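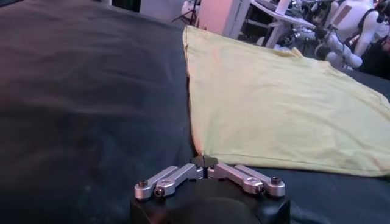 Pale yellow on black, a pairing we don't advise inside the drum.

Natine Color Wash Powder
by Dosgate

Natine is a laundry powder for bright clothes, the kind people buy in a good mood and then wear only on vacation because they're afraid of the washing machine. It cleans well in cold water, it rinses out, and it contains no bleach or optical brighteners. It also contains no perfume, so your shirts will smell like shirts. We've had complaints about this and have decided to live with them.

Brighteners deserve a word. They're put in ordinary detergents to make whites look whiter, and they do it by coating the cloth with something that gives off a bluish light. On a white sheet, fine. On a lemon T-shirt or a coral dress the same trick can push the color toward something you didn't pay for. Natine leaves them out and lets yellow get on with being yellow.

Sizes
Bag, 2 lb
Tub, 7 lb, with a lid that closes properly (the old one didn't, and we heard about it)

The tub does more than 90 regular loads. If you get far fewer out of it, you're pouring by eye, and your eye is generous.

How to use it
Regular load: two level scoops, straight into the drum before the clothes go in.
Hard water: three scoops.
Very dirty: four scoops and a bit of patience. Soak first.
By hand: half a scoop in a sink of cool water. Dissolve it before adding anything you like.

Turn clothes inside out. Zip the zippers. New dark things should be washed separately the first few times, whatever the label promises. Natine doesn't stop dye from bleeding, and we'd be wary of any powder that claims to work miracles on a new pair of black jeans.

Not for wool or silk
The enzymes that eat gravy will happily start on your sweater as well. For wool and silk we make Hayes, a liquid, sold in a bottle that looks nothing like this bag. That was deliberate.
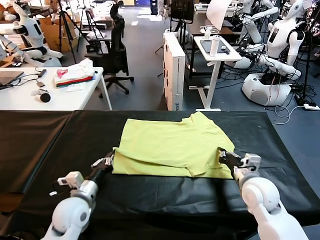

Ute Gerlach wrote in to say that she'd used Natine on her summer things all season and the colors had held up fine, but the scoop sinks to the bottom of the tub and she has to go in up to the elbow to get it. Could we please put a hook on the lid? She also thinks the powder clumps if the tub lives next to the shower.

The hook is on its way. Tubs shipped from 29 October 2026 have one molded into the underside of the lid. If yours came earlier, a rubber band around the scoop handle works almost as well. As for the shower — yes, it clumps. Break it up with a fork and it'll wash as before, though a dry shelf is less work.

Ingredients
Washing soda, plant-based surfactants, sodium citrate, enzymes, salt. Keep away from children, eyes and curious dogs.

Shipping and returns
Orders leave our Cistgate warehouse twice a week. Unopened bags and tubs can be returned within 90 days. Opened ones can't, but write to us anyway if something went wrong with a wash. Tell us the water temperature, and please include the true one.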